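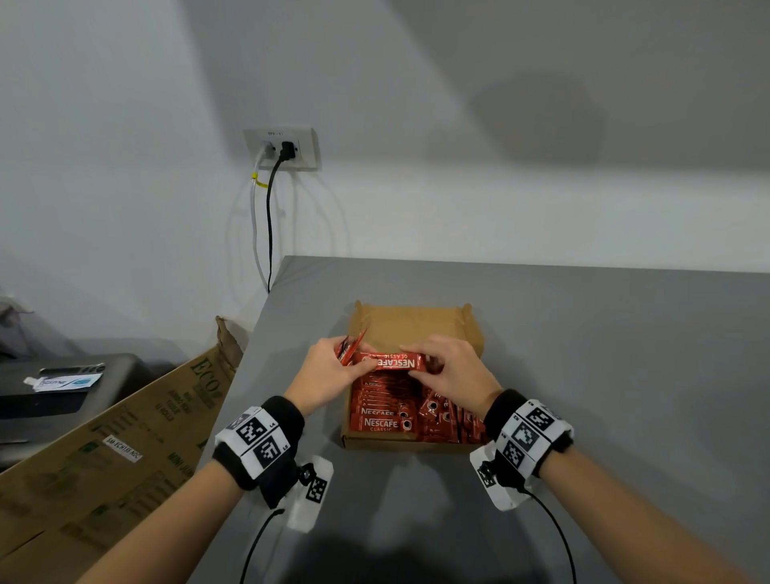 Colocación manual de sobres de café soluble Nescafé Classic en caja de cartón ondulado.

Preguntas frecuentes sobre el envasado y reposición de sobres monodosis

Esta página reúne las consultas que recibe el servicio de manipulado de Pinik sobre cajas de sobres individuales de café soluble. Se aplica a pedidos de oficinas, hoteles y puntos de vending servidos desde el almacén de Hustden. Última revisión: 21/12/24.

Contenido y formato

¿Qué tipo de caja se utiliza?
Caja de cartón ondulado marrón, sin impresión, con solapas superiores que se abren por completo. No se usan cajas con tapa separada ni bandejas retractiladas para sobres alargados. El código interno del formato es 599 y figura en el albarán, no en la caja.

¿Cuántos sobres contiene una caja?
El formato 599 se sirve con 148 sobres. La cantidad se comprueba por peso neto al cierre y no por recuento visual. Si el pedido exige recuento unitario, debe indicarse en el campo de observaciones antes de confirmar; el plazo de preparación aumenta en 2 días laborables.

¿Se pueden mezclar variedades en la misma caja?
No en el formato 599. Para surtidos existe una caja con separadores, que se presupuesta aparte. La mezcla sin separadores dificulta el control por peso, porque los sobres de distintas variedades no pesan lo mismo.

¿Los sobres se entregan sueltos o en tira?
Sueltos. Cuando el proveedor los suministra en tira, se separan por la línea de corte antes de encajar. Un sobre con el borde de cierre rasgado más allá de la soldadura se aparta y no se repone en la caja.

Colocación

¿Cómo se ordenan los sobres dentro de la caja?
En filas solapadas, con los sobres tumbados a lo largo. Cada sobre cubre parcialmente al anterior, de modo que la fila no se abra al mover la caja. El último tramo puede quedar ligeramente inclinado si el ancho útil no admite otra fila completa.

¿Es correcto que algunos sobres queden en ángulo?
Sí, dentro de un límite. Se admite la inclinación en un lateral siempre que ningún extremo sobresalga del plano de las solapas. Un extremo que sobresale acaba pellizcado por el precinto, y esa es la causa más habitual de las reclamaciones por sobres abiertos.

¿Se puede colocar un sobre atravesado encima de los demás?
Solo de forma provisional, mientras se rehace una fila. Antes de cerrar, todo sobre atravesado debe integrarse en su fila. Si no cabe, hay que revisar el llenado: o bien la fila inferior está mal solapada, o bien la caja lleva exceso.

¿Cómo se deben coger los sobres?
En grupos pequeños, pinzando por un extremo y guiando con la otra mano el extremo opuesto. No se recomienda introducir puñados completos. El contenido en polvo se desplaza hacia un lado y el grupo pierde grosor uniforme – la fila resultante queda en cuña.

¿Importa hacia dónde mira el logotipo?
Para el control de peso, no. Para expositor, sí: el texto debe leerse en el mismo sentido en toda la fila y la cara con el logotipo debe quedar arriba. Los clientes de hostelería suelen pedir la colocación para expositor aunque luego vacíen la caja en un dispensador. Conviene confirmarlo, ya que se factura como operación distinta.

¿Qué superficie de trabajo se necesita?
Una mesa lisa, despejada y seca, con espacio para abatir las solapas. La caja se coloca hacia el centro, con margen delante para apoyar los antebrazos. Las mesas con reborde frontal no son adecuadas para este formato, porque obligan a trabajar con las muñecas levantadas.

Cierre y almacenamiento

¿Cómo se cierran las solapas?
Primero las cortas, después las largas, y precinto central de papel. Si las esquinas de una solapa se han curvado, se aplanan con la mano antes de precintar. No se sustituye una caja por esquinas curvadas; sí por aristas rotas o por humedad.

¿En qué condiciones se guardan las cajas llenas?
En lugar seco, sin contacto directo con el suelo y con la humedad relativa por debajo del 60 %. El cartón cede antes que el sobre – una caja deformada no implica que el producto esté dañado, pero debe abrirse y revisarse antes de servirla.

¿Se puede reutilizar la caja?
Para reposición interna, sí, mientras las aristas conserven su forma. Para envío a cliente, no.

¿Qué fecha de consumo preferente se aplica a la caja?
La más próxima de los sobres contenidos. No se mezclan lotes cuya fecha difiera en más de un mes. Las cajas incompletas procedentes de devoluciones se tratan como lote aparte.

Pedidos e incidencias

He recibido una caja con sobres desordenados. ¿Es motivo de reclamación?
Solo si se contrató la colocación para expositor. En el formato estándar, el desplazamiento durante el transporte se considera normal. Para reordenar la caja no hace falta vaciarla entera: se retira la capa superior, se recolocan las filas desde un lateral y se repone el resto.

Faltan sobres. ¿Qué datos debo enviar?
Número de albarán, peso de la caja cerrada si todavía no se ha abierto y una fotografía del precinto. Las reclamaciones por cantidad las tramita Štěpánka Danko. Las referidas a sobres abiertos o manchados corresponden a Matúš Vávra, que puede solicitar la devolución de la caja completa.

¿Sirven pedidos a Jalstead?
Sí, con salida semanal. El transporte no admite cajas sueltas a este destino, de modo que el pedido mínimo es un palé mixto.

¿Habrá cambios en el formato 599?
En febrero se modificará la calidad del cartón. Las medidas interiores y el método de colocación se mantienen.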